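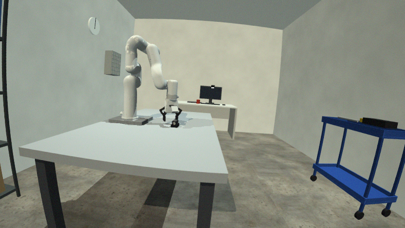 Slide 2: Why I got into sourdough rye

Okay, say hi, thank them for coming out in February, then get going. I run the bread table at Jiltska (the little bakery, tell them where the parking is!) and I have been baking rye for 12 years. My first loaves were bricks. Hold up the ugly one if I remembered to bring it.

Slide 3: The starter

Mine is called Mikuš and it lives in a jar on top of the fridge. I feed it rye flour and water, equal weights, every night before bed. If I skip a night it sulks a bit but it comes back. Pass the jar around now, lid ON this time.

Slide 4: Flour and time

Last year I went through around 2,000 pounds of flour, mostly the dark rye from Vullano, and I still mess up the water! Rye is sticky, it's supposed to be sticky, so wet your hands and quit adding flour. Then let it sit for 8 hours somewhere cool. Tell the story about the loaf I forgot in the car, but keep it short.

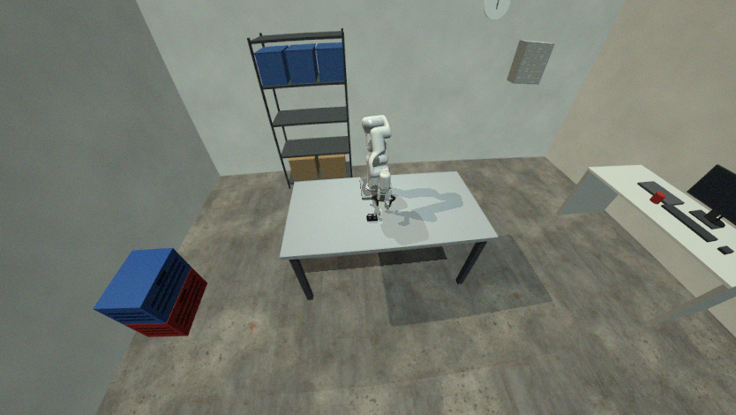
Can I use a starter I made with white flour?
Sure, just feed it rye for a few days first so it gets used to the change.

Slide 6: Tasting

Cut the seeded loaf first, thin slices, butter is in the blue cooler. Remind them the sign-up sheet for the Isteo class is by the door.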